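Ruvine Snack Packing Notes

README, last touched in October

What's in here

Ruvine is a set of pictures and notes on putting small wrapped snacks into cardboard boxes. It covers 90 packing rounds, all done on a covered table at the Lestby room. There are 2000 pictures and 800 lines of notes, a ratio that flatters the pictures. The snacks are mostly rice cakes and crackers in single-serve packets, chosen because they're cheap and survive being packed repeatedly. Mostly survive. See the crumbs file.
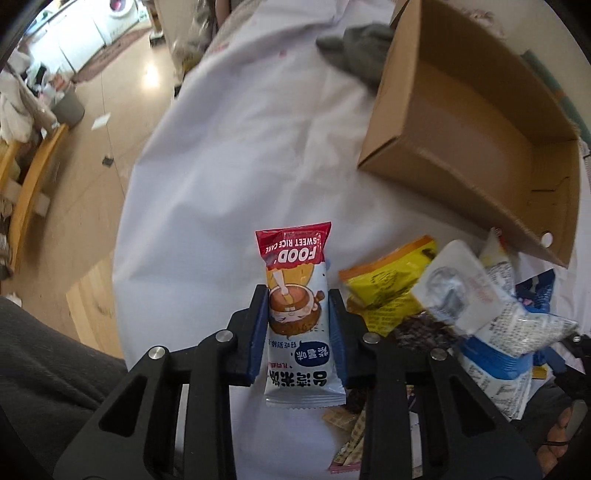 Labels follow the English on the wrapper where there is any, so "SWEET RICE CAKE" goes in as rice_cake_sweet. Chinese text is copied into the wrapper_text column when someone could read it, and left blank when someone could only admire it. Upside-down packets get the same label as upright ones. We had a long argument over this and the packets won.

Known problems

The sheet wrinkles. Smoothing it between rounds was in the plan, and the plan is still in the folder if you'd like to read it.

In 18 rounds the box was closed before the last snack went in. These are marked "early".

Folder names starting with Majali are older and use a different spelling of "cracker".

Contact

Noura Atallah at Grivbridge, mornings preferred. She did not choose the spelling.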